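Robotics Club Update

The Purville Robotics Club has moved its Sunday sessions to the back workshop at the Enriquez building. The door on the parking lot side is unlocked at 1 p.m. and locked again once everyone is in, so please be on time. Students who are not 16 yet still need a signed form on file.

This season's project is computer assembly with a robot arm. The Hadamitz meet has a new event for it, and we entered in February. Each team gets 72 minutes to write and test its moves on the arm, then one scored run.

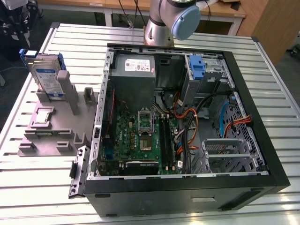

Scoring is by part. A team earns points for each component that ends up seated where it belongs, and loses points for anything dropped or bent. The order is up to the team. We have been working with the tower on its side and the socket bracket open, and the processor, the hard drive in its blue caddy and the narrow green board set out on the purple fixture. The processor is worth the most, and it is also where we lose the most points. The drive is easier to grip, but the cables inside the case can get in its way.

Our best practice score so far is 652. The programming group wants to slow down the last part of each move and see if that helps. The fixture group is printing a second version with deeper slots, using filament from Prinurer.

Dues for the spring are $6 per student. We can also use old desktop cases, working or not. Bring them to any session and leave them on the shelf by the door.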